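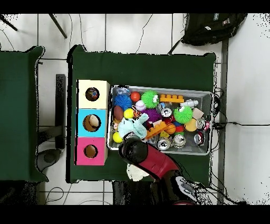
Careers > Software > Manipulation > Planning Engineer

Software Engineer, Grasp Planning and Control

Grulason develops software for sorting mixed objects out of open bins. The position covers the Perketti stack: perception, grasp selection, motion planning, and the replay tools used to inspect failed picks.

Duties

Maintain the planner that picks the next object and the place target. Targets are round openings in box tops, set at different heights, so approach angle and release height are both planned per box.
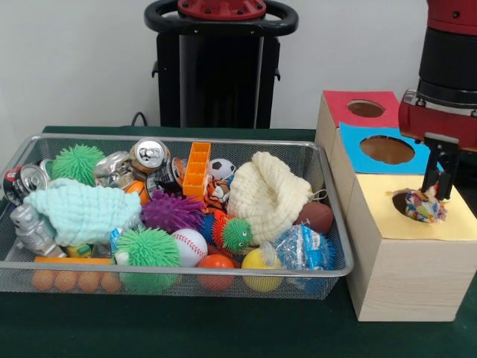 Posted by: Grulason Software Hiring | Wosau office | Ref. 131

Soft items are the open problem. A crumpled patchwork object has no stable pose in the gripper, and the current release check assumes a rigid one. The new hire will own that module.

Requirements

- C++ and Python in production
- Collision checking and trajectory optimization
- Camera-to-arm calibration, including fault finding
- Control loop must hold 200 Hz; profiling experience required

Segmentation in clutter is handled jointly with the perception group.
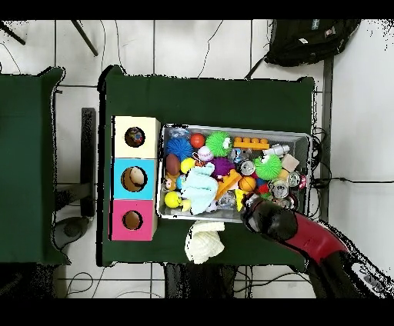 Shiny cans next to crumpled cloth still produce merged masks, and the planner has to tolerate them. Experience with depth dropout on metal is a plus.

Terms

Full time, on site, 26 days of leave. Send a resume and one code sample by the end of August. Interviews are held on Wednesday.

Comments (3)

kd_loop: Is the planner in-house or a wrapper?
grulason_hiring: In-house. The collision library is third party.
tmv16: Part time possible?

Related openings
Test Engineer, Paulík gripper driver
Tooling Developer, log replay
Perception Intern, 16 weeks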